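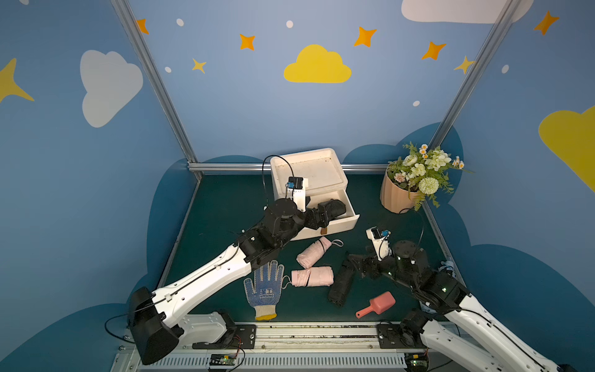

Drukness: putting-away tasks on a small table

README, last touched Thu 5 December

Hello, and thanks for downloading this. I'm Anel Joubert and I look after the tidying part of Drukness, so if something in these notes is muddled, it's me you want. Thodoris Politis did the folder layout and Nobuhle Nkuna wrote nearly all the task sentences.

What's in it

Household bits and bobs going into, and coming out of, a white foam box with a drawer. The umbrella set is the one most people come for, so I've put it first. It's a black umbrella, always folded, and the drawer is already open when each clip starts. There are 50 clips of it. I'm very fond of this set – an umbrella is long and a bit awkward, and it makes a drawer far more interesting than a block does!

The drawer has a little brown tab at the front for a handle. In the notes we call it "the tab", never "the knob" or "the pull" (we had all three in July and searching was a misery). The part on top of the box is "the top tray", and the tray has its own lid, so please don't write "lid" when you mean the drawer.

The flowerpot at the back right is decoration. It's a peach one with ribs, filled with artificial flowers, and no task ever asks for it to be moved. Sun-ja Jin chose the flowers and I still think the round green pompom is the best of the lot. The walls with the clouds and stars stay the same all the way through, and so does the dark green tabletop.

Folders

umbrella_drawer – the set described above
top_tray – small things in and out of the tray, 14 clips
mixed – whatever didn't fit, 10 clips, labels a bit patchy

Each folder has a notes file in plain text. Read it before you start, especially the one in mixed, where Trí Tiêu has listed the clips with two task sentences instead of one.

Known niggles

Version 2 renamed the umbrella clips, so old scripts will grumble. "Put away" and "put in" are both used for the same thing, and I haven't got round to fixing that. Corrections are very welcome, just send me the clip name and the sentence you'd like instead.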